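Notebook, December, Sunday, 9:40 pm

Back on the meditation log study after two weeks of doing other things. Sabina Slanina sent the cleaned export from the Vitness app: 3,118 sessions, each with a start time, a length and the one-to-five calm rating people tap in when they finish. She is more hopeful about it than I am.

The claim we're checking is the one in the Nullumine course booklet, that sitting daily for 20 minutes makes you calmer "within weeks." Fine, but calmer by whose count? The rating is given by the person who just sat, who paid for the course, and who wants it to have worked. I'd rate myself a four too.

First pass: ratings do go up with number of sessions. Then I pulled the people who quit before session 18 and most of the slope went with them. The unhappy ones leave, the happy ones stay, and the average climbs. I have seen the same thing in every retreat survey I've read.
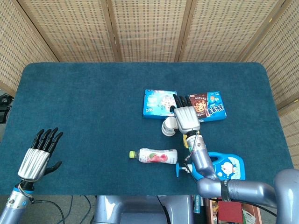
Sabina's answer is that the stayers also go up a little on their own, each against their own first week. True, I reran it and got the same. But it's small, and the early ratings are all over the place. Wouldn't put it in a talk yet.

Chaudhry scale: still don't trust items 3 and 7. "I feel connected to something larger" means one thing to a churchgoer and something else to the Standham group, half of whom told us they came for their backs. Ask whether we can drop both and rescore. If the result depends on them we should know now.

To do: rerun with dropouts kept in at their last rating. Get the Standham paper forms typed up. Ask Sabina what happened to the blank ratings, were they removed or set to zero? There are zeros in the file and the scale starts at one.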